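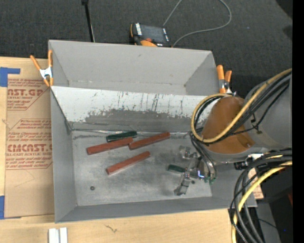 Call for trial users: the Cleso bench picking kit

We're looking for small workshops, makers, college technicians and curious tinkerers to live with our bench picking kit for three weeks and tell us what they think of it. You don't need to have used a robot before. In fact we'd love to hear from people who haven't, as most of our first round had.

Closing date for applications: 2026-09-16
Where: Numham and Machala, or your own premises if you're within easy reach of either
Length: 3 weeks per trial
Payment: £187 per trial site, plus the loan of everything you need

What the kit does

It picks small parts out of a bin and puts them where you want them. You tip your parts in, tell the arm what it's looking for, and it gets on with the job. The bin has two sections with a sloping divider between them, and the arm comes in from the side with a two-fingered gripper on the end. Coloured bars are our favourite practice parts, the red and green ones especially, and they have taught us a great deal. A bar lying on its own in the open is easy. Two bars nearly touching are a proper little puzzle, and one tucked in near the foot of the divider is harder still, because the fingers need room to get down either side of it.

You drive it from a handheld controller with a screen. There's a teaching mode, where you move the arm by hand to the places it needs to know about, and a running mode, where it works by itself and you keep an eye on it. The software that ties all this together is called Dradodska. It started as a weekend name and stuck, so please don't ask us what it stands for!

What we've learned so far

We ran a first round in June with a handful of workshops and logged 2,006 picks. People were kind enough to send us very long notes, and we read every one (several times, with biscuits). The things they liked most were how quickly you could change from one part to another, and how little bench space the whole thing wanted once the arm was in place.

They also told us plainly what needed work. The start-up screens had too many steps. The warning messages used words only we understood. Clamping the bin down was fiddly on thick worktops. Thin, flat parts that sat snug against a wall were missed more often than anyone was happy with. We've rewritten the screens and the messages, and we've changed how the gripper approaches a wall. Clamping is better but still not lovely, and we'd be glad of fresh ideas.

Now we need people who weren't there the first time. We know our own bench far too well.

Who we'd like to hear from

Workshops of any size that sort, feed or pack small parts by hand. Repair cafes and makerspaces with a bench they can set aside. College or training staff who might use a kit like this with learners over 16. People working alone from a unit or a garage, as long as the floor is level and the door locks.

You'll need to be comfortable following a safety sheet and sticking to it. You'll need a solid table that doesn't rock, a socket nearby, and enough space to walk past the arm without brushing against it. If you wear glasses, use a wheelchair, or have trouble with small buttons, please do apply and tell us a bit about it on the form. The controller was designed by people with very similar hands and very similar eyesight, and it would do us good to be shown where it falls short.

We can't take sites where children under 16 or pets come and go, and we can't take food handling this time. The kit isn't built for it.

What happens during a trial

Week one is setting up and playing. One of us comes over, helps you fix the kit to your table, goes through the safety sheet and stays until you're happy stopping and starting it on your own. We use practice bars all through the first week, so please keep your own parts out of the bin until we've had a chat about them. After that visit you have the number of a real person who knows the kit, and you can ring it whenever the workshop is open.

Week two is your own parts. Bring us something awkward. Washers that stick together, brackets that tangle, offcuts that are never quite the same length twice. We'll help you teach the first one and then leave you to try the rest. If a part is hopeless we want to know that too, and you won't lose any of the payment over it.

Week three is ordinary use. Run the kit when it's handy, switch it off when it's in the way, and keep a short diary. A few lines at the end of each session is plenty. Spelling doesn't matter, swearing is fine within reason, and drawings are very welcome.

At the end we come back with a van, take everything away and have a sit-down talk that lasts up to 2 hours. You're welcome to bring anyone who used the kit or had to work next to it. We got some of our best comments in June from people who had never touched the controller and just heard the thing going all day.

What you get

£187, paid after the closing talk. Free use of the kit for the whole trial, with all the practice parts. Any part routines you teach during your trial, saved in a file you can keep. First look at the next version, if you fancy it.

There's no obligation to buy anything, and we won't ring you about it afterwards. The kit isn't on sale yet and we don't have a price to give you.

What we record

Dradodska keeps a log of each pick: which part it went for, how long it took and whether the grip held. There's a fixed camera beside or above the bin, pointed at the bin and the table it sits on. Hands and sleeves do turn up in it now and then, so everyone who'll be working nearby signs a short consent form before we switch on. We don't record sound. If you'd like a day's pictures deleted, tell us and they go.

Drawings, samples or customer parts that you need kept private can be covered by a simple agreement. Mention it when you apply.

How to apply

Fill in the form on the Cleso trials page, or write to us by post at the Numham workshop if you'd prefer. Tell us:

where you are and what you do there
what sort of small parts you'd like to try
the size of the table you'd use
any weeks that are no good for you
whether anyone on site has worked with a robot arm before (either answer is fine)

A phone photo of the table helps a lot. Please don't tidy up for it, we'd much sooner see the bench as it usually is.

We'll reply to everyone, including those we can't fit in this time, and anyone who misses out can ask to go on the list for the next round. If you'd like to see the kit before you decide, both the Numham and Machala workshops are happy to show it running. Drop us a line through the trials page and we'll find a time.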